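4. Setting up the Tondwood office file store

Read section 3 first if the network point isn't live. Whole job is a morning, mostly waiting.

Before you start
Lock the old shared folder (Waraporn Panyasiri has the admin login). Tell everyone. Anyone still saving to it after this point will lose work.

4.1 Placing the machine
1. Low shelf, off the floor. Not the cupboard with the boiler.
2. Leave a hand's width clear at the back.
3. Plug into the wall socket direct. No extension leads.
4. Network cable in the left port. The right one is for the phones and does nothing useful.

Note: blue plastic on the inside parts usually means a handle or a latch. If a part won't move, look for the latch. Don't pull harder.

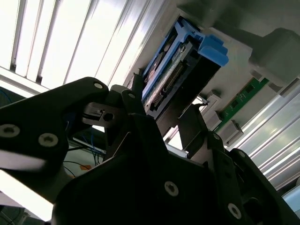
4.2 Drives
1. Power off at the wall. Wait 15 seconds.
2. Write the slot number on each drive before it goes in. Pencil on tape is fine.
3. Slide the carrier home. Should need very little push.
4. Repeat for the second drive. Same size as the first, or the copy won't run.

CAUTION: never take a drive out while the light is flashing. Even if it has been flashing for ages.
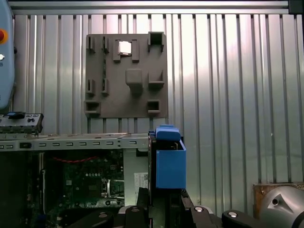

4.3 First start
1. Screen and keyboard on for this bit only. Both come off again at the end.
2. Choose Mirror when asked. Not Join — Join gives more space and no second copy.
3. Name the machine Peng. The scanner and the till both look for that name, capital P.
4. Formatting takes around 70 minutes. Leave it be. The bar sticks near the end, this is normal.

If it beeps and the screen stays blank, switch off, unplug, lay the case on its side and take the panel off. Touch bare metal first. Then check the memory is pushed right down at both ends, and that the power leads to the board haven't worked loose.
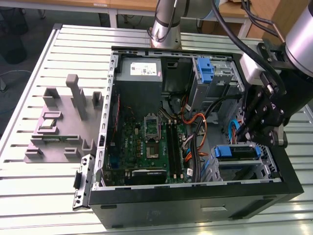
Still beeping, stop there and ring Vilho Salminen. Write down the beeps, long and short. He will ask.

4.4 People and folders
1. Make one login each. No shared logins, not even for the front desk.
2. Buppha Srithong and Pornthip Thongdee get Accounts. Everbody else gets General.
3. Limit General to 200 GB per person. Photos go in Archive, not General.
4. Copy the old folder accross last. Check a few files open before you delete anything.

4.5 Backups
1. Nightly copy to the Zorna disk, after closing. Set it under Tasks.
2. Swap the disk on Fridays. The other one goes home with Oranuch Srithong.
3. Try a restore once a month — one folder, to your own desktop, open it, bin it. 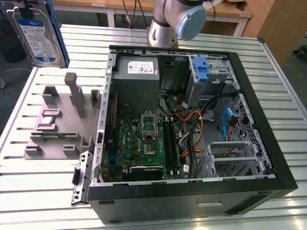 A failed copy shows as a red line in the log and stays red until cleared. Two reds in a row, swap the disk early. Log only keeps the last 100 lines so save it before clearing.

4.6 Cleaning
Every June. Off at the wall, soft brush, vents only. No sprays. Lead back in, check the nightly task is still switched on, sign the sheet on the shelf.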